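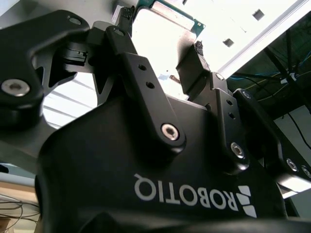
**Figure 1.** Gripper housing and finger linkages, wrist view.

### 3.2 Penalty records and shift length

Penalty data came from the score sheets of two amateur hockey leagues, Trukcombe and Munley. The combined set holds 752 minor penalties. Majors and misconducts were coded separately and are treated in Section 3.4. Each minor was matched to the shift in which it was called, using the bench logs described by Berge in the earlier Minness report. Where the log and the score sheet disagreed on the time of a call, the score sheet was used.

Shift length was measured from the moment a skater's blades touched the ice to the stoppage or change that ended the shift. Goaltenders were left out. So were shifts that began during a power play, as these follow a different change pattern in both leagues.
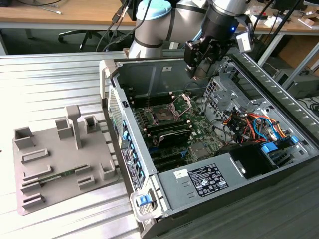 **Figure 2.** Open computer tower on the work surface, with robot arm and gripper.

Coding was done by two raters, Hafþór Bundgaard and Folke Berge, working from the same sheets without sight of each other's entries. They differed on 17 calls. Most of these were hooking and holding minors written in shorthand by the off-ice official. Disputed calls were settled by going back to the referee's game report, and calls with no report were dropped.

A penalty was marked "late-shift" if it
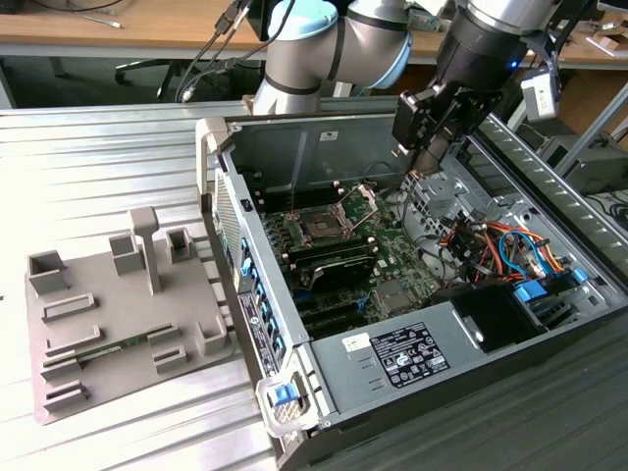
fell in the final third of the skater's own median shift for that game. A fixed cutoff in seconds was tested first and rejected, because Munley teams dress fewer skaters and run longer shifts throughout. The median was computed only for skaters with complete logs. Games that went to overtime were cut at the end of regulation.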